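3.2 Folding at home

We wanted black clothes on purpose. Our earlier model, Tremari, did nicely on bright towels and then went to pieces on anything dark, so for this round I asked for the stuff people really own (sorry, Nerea, I know the labels were a pain!). Each session used two hand-held grippers, one per hand, and ran for 20 minutes on whatever surface the person normally folds on. Jintana Mahawong and I then cut the recordings into single grasps and threw out 11 where the fingertips never closed on cloth.
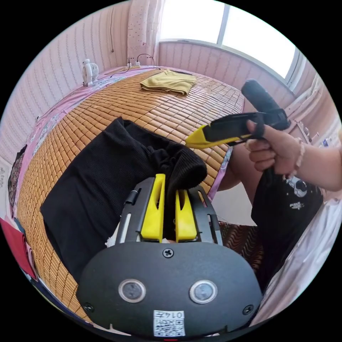
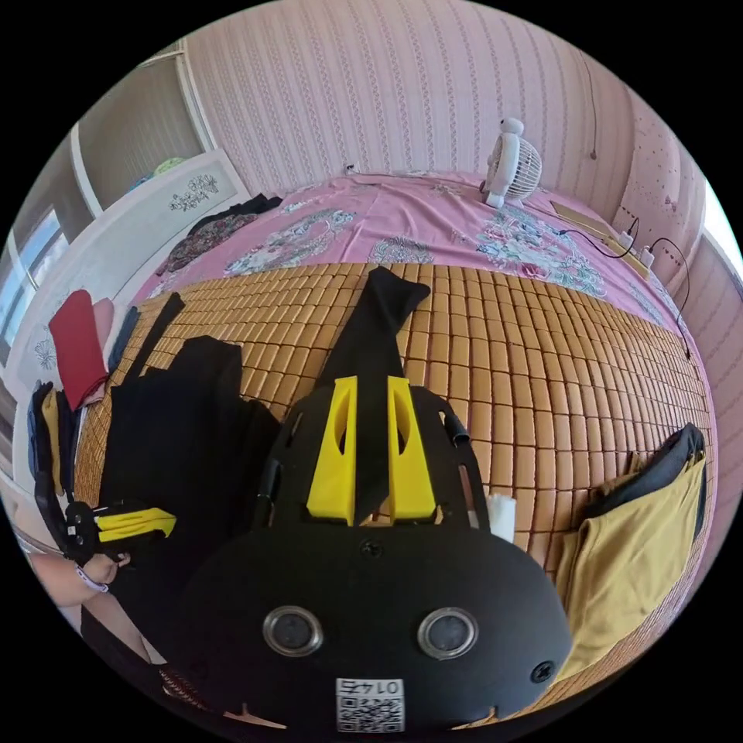
Figure 3. Views from the two grippers, labelled 0147 (first) and 0145 (second), during folding on a bed with a bamboo mat. The fingers hold a ribbed knit garment in the first and a fabric strap in the second.

3.3 Straps and thin bits

Straps gave us far more bother than I'd expected. They twist, they hide against other dark fabric, and the policy kept going for the pile instead. Training with 100 extra strap grasps helped a good deal, though mostly on wide ones.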